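Tobiloba Effiong's robots live in a shared workshop in Brirkness, between the bandsaw and a sink that everyone uses and few people clean. There are two arms, one bench and, by Effiong's reckoning, 600 evenings of work, "if you count the ones where I just tidied the cables".

The first parts arrived in August, two years ago. The budget was 400 pounds. "I spent 1,062," Effiong says. "I've stopped rounding it down for my sister." Some of the overspend went on motors from a man in Skellari who wouldn't post them, so there was also a train fare.

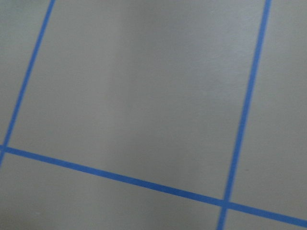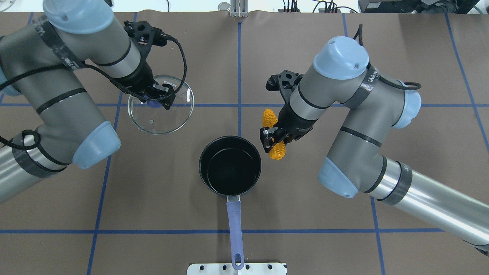
What Effiong wanted was a pair of arms that could manage a small job in a kitchen, both hands at once, at the speed of a patient adult. The software came slowly, the straps and cables slower still. "People ask about the code. I'd like them to ask about the straps." The blue tape went down early and has been relaid twice – it marks out the surface in a grid, so a cell can be named aloud when something needs moving. A glass lid goes to one gripper, the corn cob to the other, and the saucepan waits between them with its handle towards the near edge.

Is it quicker than doing it yourself? "God, no. I can cook a corn cob. I've had the training."

Effiong's neighbour at the next bench, who builds clocks, has asked whether the arms might learn to sweep. The answer so far is a firm maybe, after Christmas. First there's the left elbow, which has developed a click, and a replacement bearing on order from Frerichs.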